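the red tray and the big white table

31 Jan 2024

Quick one, I have a bus at some point and my hair is still wet. Wanted to write this down before I forget how I did it.

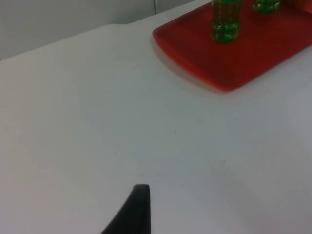

why a tray

So the white table. Some of you know the white table. I bought it in May for sewing and it has been a magnet for junk ever since — mail, scissors, cups, a bag of onions one time for two weeks. Big flat pale thing next to a gray wall, of course you put stuff on it. Everybody who comes over puts stuff on it. My brother put a car battery on it.

And bottles. We are a soda house, I'm not proud. Every bottle leaves a ring and every ring finds its way under a piece of fabric. Ruined the back of a linen shirt that way. Ginger something. Never came out, and I tried the vinegar thing AND the dish soap thing.

Anyway. Sakda (Siriwan, from the old apartment, the one with the good knives) was over for dinner and said get a tray, drinks live on the tray, done. I said that's a restaurant thing. He said yes, and do restaurants have rings on their tables. Well some do. But ok.

getting one

Went to Plunen first because it's next to work. They had trays but all with those cut out handles, and a spill goes right through a cut out handle. No thank you. Then Prata, which was closed for inventory, sign on the door, a man inside eating a sandwich and looking at me. Then home, annoyed.

The red one came from Disska in the end, the shop behind the pharmacy that sells buckets and picture frames. Bottom shelf, under a stack of colanders. Rounded corners, a proper lip all the way along the front, and RED. Tomato red. I wanted gray or white so it would disappear. They didn't have gray or white. Stood there holding it for ages and then bought it plus a colander I didn't need.

It doesn't disappear. It's the loudest thing I own. I kind of love it now? You see it from the hall and your hand just goes there with the bottle. A white one would of got lost under the mail in a week.

what goes on it

Rules, such as they are.

Soda bottles. Standing up, caps tight. A couple is fine, past that it starts to feel like a bar.

Glasses only while people are drinking out of them. After that, sink.

No mail. No keys. If one envelope lands on the tray the whole thing is over, I know myself.

No hot pans. It's a tray, I don't know what it can take and I don't want to find out.

Stays at the back of the table, near the wall. I tried it in the middle and had to reach around it for everything, elbow in the bottles, very bad evening. At the back there's a wide clear stretch in front and that's where I cut fabric. I can lay out a whole sleeve and the front piece if I'm careful.

the rest of the table

This took longer than the tray. Everything came off last Sunday, onto the bed, and then I couldn't go to bed until it was sorted — recommend this, horrible but works. Scissors and chalk into the drawer. Pins into the old cookie tin. Mail into a folder, and then I read the mail, and there was a library fine in there from before the holidays. Buttons I had nearly 1000 of, mostly from my grandmother's jar, and I was not going to sort those at midnight so they went back in the jar and the jar went on top of the fridge.

Then wiped it down twice. Warm water and a bit of dish soap, then just water. The surface is matte and it shows every streak if you use the spray stuff. I used the spray stuff for months like an idiot. Dry it with an old t shirt, not paper towel, paper towel leaves fluff and the fluff gets on dark fabric.

There was one old ring left near the back. Baking soda paste, 12 minutes, rub gently. Gone, or gone enough. If you get the light just wrong you can still see it. I've decided not to stand there.

cleaning the tray

Sticky underneath is the thing to look out for. Soda runs down the bottle, gets under those bumpy feet they have on the bottom and dries in little dots. So I lift the bottles, wipe the bottles too (people forget the bottles), rinse the tray in the tub because it's too wide for my sink. The lip collects crumbs in the corners. Old toothbrush.

It's a little bit glossy so it does show fingerprints along the edge. Don't care.

still not solved

The chair. The chair is now where the stuff goes. Six days of clean table and the chair has a coat, a tote bag, another coat and the Grirnance catalog on it, the thick one I keep meaning to cancel. Somebody tell me what to do about a chair. Sakda says get rid of the chair. Then where do I sit to sew, Sakda.

Also want something under the bottles for summer when they sweat, maybe a cut piece of toweling, I have some yellow left over from the bathrobe. Red and yellow might be too much ketchup and mustard. Thinking about it.

Ok that's my bus. Sleeve pattern post next, I have the tracing done and half the notes typed up, the cuff part is a mess so give me a few days.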